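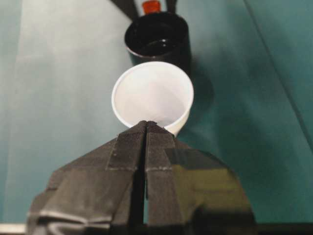

Visit report: Temovex beverage service test kitchen, Sutherland
Prepared for the Litgate catering operations group

We arrived at 9 a.m. in April and were met by Atieno Ndung'u, who manages the site. Tanvir Mollah and I attended for Litgate. The kitchen supplies hot drinks to the offices and production halls on the Jomton industrial park, 3077 cups on the day before our visit.

The layout is a single line with 32 stations. Nine have a robot arm, and the remainder are staffed. The arms do the repetitive handling: taking a cup from the supply side, placing it under the dispenser, moving it to the tray. Each arm has a two-finger gripper with a camera at the wrist. The fingers are covered in a matte textured material, and the covering is a consumable. Paper cups deform easily, so grip force is set separately for each cup type, and the settings are stored with the recipe. A white cup on the teal work surface is an easy target for the camera. Glossy black cups take longer to locate, and Temovex is still adjusting the lighting for them.

Danylo Ivanyshyn maintains the arms. He was hired as a dishwasher and moved across after a nine-week course paid for by the company. His morning check covers finger alignment, wear at the tips and the condition of the seams in the covering. With the fingers closed, the gap between them should be narrow and straight from the tip down. He replaces coverings at 4000 cycles or at the first lifted edge. A changeover took him six minutes while we watched.

Staffing was our main interest. No positions were cut when the arms were installed, but the jobs are different. Before, each person stayed at one station for a full shift. Now they rotate every two hours between tray loading, stock and line supervision. Wrist complaints have dropped. Complaints about interruptions have gone up: an arm that cannot confirm its grip stops and calls for a person, and the log showed 73 such stops in the previous week. Most were cleared by straightening a cup.

Wulan Ong, a shift lead, told us the supervision role was graded the same as the old station work for the first year and that this caused friction. It now carries a higher rate. She also said new hires learn the line faster than they used to but know less about the drinks themselves.

Points to follow up:
Cost of finger coverings per month, including labor.
Stop log broken down by cup type. Darmawan Jugah at Temovex has agreed to send it.
Whether the two-hour rotation would work with our smaller crews.
Noise readings at the tray end, where we had to raise our voices.

We left at 12:40 p.m. Tanvir has the floor plan and the grip settings sheet.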